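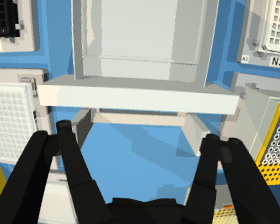

大家好，自从我们把 Gondal 的结果放出来以后，邮箱里陆陆续续来了不少问题，有的一句话就能回答，有的我们自己也要翻半天实验记录才敢开口。所以干脆整理成一页，慢慢写，写得啰嗦了还请多包涵。最后更新：2024年1月31日。

## 先认识一下

### Gondal 到底是做什么的？

Gondal 是一套训练方法，用来教夹爪在液体处理工作站的台面上搬东西：微孔板、枪头盒，还有各种架子和底座。策略完全在仿真里学，学完以后直接放到真机上跑，中间不再用真机数据微调。

听起来简单，做起来却常常让人挠头。台面上的位置一个挨着一个，夹爪伸下去的时候两边都有邻居，偏几毫米就会蹭到旁边的枪头盒。人伸手去拿一块板子，眼睛一瞟就知道该从哪儿进；机器人要学会这一“瞟”，我们花了相当长的时间。

### Konura 和 Totus 又是什么？两个名字我总是弄混。

弄混太正常了，我们组里新来的同学也会弄混。Konura 是仿真环境，台面、耗材、夹爪和光照都在里面；Totus 是用 Konura 生成的数据集，里面是一条一条的操作轨迹。Gondal 拿 Totus 来训练，再回到 Konura 里做评测。您如果只想看看策略长什么样，装 Konura 就够了，Totus 可以以后再下载。

### 你们是哪里的？

我们是 Jivemberg 的一个小组，平时一半人写代码，一半人在湿实验室里泡着。项目目前由 Obinna Nwosu 负责，他原来是做蛋白纯化的，后来嫌手动换板太累，就一头扎进来了。

## 关于仿真

### 为什么坚持在仿真里学？真机数据不是更可靠吗？

真机数据当然好，我们也很羡慕手里有很多真机数据的同行！只是我们的工作站白天要给实验排队用，晚上有时还要跑过夜的流程，能腾出来采数据的时间实在零碎。再说，策略刚开始学的时候动作相当鲁莽，撞上底座是家常便饭，在仿真里撞了，重置一下就好，在真机上撞了就得停下来重新校准，那一天基本上就没了。

另外还有一个好处，起初我们没太当回事，后来越用越觉得离不开：仿真里每个物体的位置都是已知的，失败以后可以倒回去看夹爪在哪一刻偏了，偏了多少。

### 仿真画面需要做得很逼真吗？

这个问题我们内部争论过好几轮。目前的做法是把颜色和形状大致做对，材质不去深究。台面就是一块干干净净的蓝色，耗材用白、灰、黑、黄这些朴素的颜色，没有划痕，也没有贴歪的胶带。

影子倒是认真做了。夹爪的手指会在台面上投下影子，支架和底座也会，这些影子在真机上同样存在，而且会随着手腕移动。早期有一版为了渲染快把影子关掉了，结果策略到了真机上，一看见暗块就犹豫，悬在半空来回蹭，看得人干着急。把影子加回来以后，这个毛病就少多了。

### 为什么用腕部视角？从正上方拍不是看得更全？

从上方拍确实看得全，我们第一版就是那么做的。麻烦在于夹爪下去的时候，手臂会把最要紧的那一块挡住，越接近目标反而越看不见。换成跟着手腕走的视角以后，手指一直在画面里，目标和指尖之间还差多远，策略每一步都能看到。

代价也有。视野窄了，旁边的耗材常常只露出一个角，策略得学会从半个架子、一小条黄边猜出那是什么。所以在 Konura 里我们会故意让相邻的耗材只露出一部分，别让它养成非要看全了才肯动的习惯。

### 夹爪的手指模型可以换成我自己的吗？

可以的。把您的手指网格和碰撞体放进配置目录，再改一下开合范围就行。有两点请留心：

- 碰撞体请尽量贴合指尖，太胖的话，策略会学得过分小心，遇到窄缝就绕着走；
- 手指颜色如果和我们的黑色差得很远，最好重新训练视觉部分，直接拿现成的权重，效果会打折扣。

## 关于训练和数据

### Totus 有多大？

目前公开的版本有 2000 条轨迹，覆盖 1145 种台面布局。有些布局对应不止一条轨迹，比较难的那些（例如目标夹在高支架和模块之间）会多采几条。

### 布局是随机摆的吗？

一半靠随机，一半靠规矩。纯随机试过，会摆出真实实验室里谁也不会那么摆的东西，比如把带高框架的底座正好堵在夹爪唯一能进的方向上。策略在这种布局上学得很痛苦，学会了也用不上。后来我们请湿实验室的同事把平时常用的几种摆法写下来，再在这个基础上打乱：换槽位、换耗材种类、稍微转一点角度。

### 标签文字会不会影响策略？

底座上的槽位标记，例如“A1”这种小字，我们在仿真里保留了。有朋友担心策略会去“读”字来定位，我们也担心过，于是做了一组对照，把标签全部抹掉再测，成功率没有明显变化。大概是字太小，策略看不清，也懒得看吧。不过我们只测了自己的标签样式，您的台面如果贴了很大的彩色标签，还是建议先在仿真里加上再训练。

### 训练要多久？需要什么样的机器？

我们自己用的是组里的一台多卡服务器，晚上挂上去，第二天下午来看，一般就收敛了。单卡也能训，只是要耐心些，批量调小，学习率也跟着往下调。显存紧张的话，可以把输入图像缩小一档，对大块耗材的影响不大，但对准细长横杆这一类目标的时候会变差，请您自己权衡。

## 关于结果

### 真机上的成功率是多少？

正式评测一共做了 200 次搬运，成功 188 次，也就是 94%。“成功”的标准我们定得比较严：夹起、移动、放下，最后板子要平平整整落在底座里，四个角都不能翘。放歪了再自己滑进去的，记作失败。

### 失败的那几次是怎么回事？

谢谢问这个问题，我们其实很乐意聊失败。最常见的一类是下降时指尖蹭到目标前方的横向部件。横杆这种东西很讨厌，上面亮，下面暗，杆子底下又有阴影，策略有时会把杆子的下沿当成台面的一部分，于是高度估低了。还有一类是松手太早，板子离底座还差一点点就放开了，掉下去之后歪着。

剩下少数几次，说实在的我们也没有完全弄明白。回放里动作看着都对，结果就是没放平，可能和那块底座本身有点松有关系。Obinna 为此还去把底座拆下来看过，也没看出什么名堂。相关的轨迹都放在补充材料里了，哪位要是看出了门道，请一定写信告诉我们！

### 带高框架的支架，策略是怎么绕开的？

我们没有写专门的避障规则，靠的是训练时的碰撞惩罚和一个额外的小任务：让网络在每一步预测指尖到最近障碍物的距离。加了这个小任务以后，策略接近高支架的时候会自己慢下来，先在前面停一停，对正了再往前送。去掉它，仿真里的碰撞会明显变多，消融实验的表格里有详细的对比。

### 仿真里的成绩能代表真机吗？

只能参考。两边的排名大体一致，仿真里好的模型到了真机上通常也好，可具体数字对不上，仿真里总是更好看一些。我们的习惯是先在 Konura 里淘汰掉明显不行的版本，剩下的再去排真机的时间。请不要只拿仿真分数来和别人的真机分数比较，这样对谁都不太公平。

## 动手使用

### 我完全没有机器人背景，能用吗？

能的，我们有好几位用户就是做生物的。建议的顺序是：先把 Konura 跑起来，打开自带的例子，用键盘控制夹爪在台面上走一走，张开、合上、下降，找找手感。等您亲手在仿真里撞过几次支架，再回头读方法部分，很多设计就容易明白了。

安装说明里有一步是检查坐标方向，请千万别跳过。我们收到的求助信里，有相当一部分最后都落在这一步上，夹爪往左走、画面却往右跑，症状五花八门，根子都一样。

### 我的台面颜色不是蓝色，怎么办？

浅灰和白色的台面我们试过，把配置里的台面颜色改掉，再短短地训一轮就可以。黑色台面比较棘手，黑色手指和黑色架子都会和背景混在一起，我们手头还没有满意的方案。

### 可以用来抓开口的容器吗？里面有液体的那种？

现阶段请不要。训练时没有模拟液体，策略对加速度也没有任何顾忌，转弯的时候挺猛的。空板、封好膜的板、枪头盒都没问题。液体版本正在做，进度比我们想的慢，等有了像样的结果会更新在这一页上。

### 怎么提交自己的布局？

把布局文件和一小段说明发给我们就好，说明里请写清楚每个槽位放的是什么，以及您希望夹爪从哪个方向进。文件名用英文，不要带空格（脚本会读不出来，这是我们的老毛病，一直想改还没改）。收到以后会先在 Konura 里跑一遍，没问题就并入下一版 Totus，并在致谢里写上您的名字，不想署名的话说一声即可。

### 论文里的图和视频可以拿去上课吗？

欢迎，注明 Jivemberg 和 Gondal 就行。如果您还需要更高分辨率的渲染，Konura 里有导出选项，在渲染设置的第二页，默认是关着的。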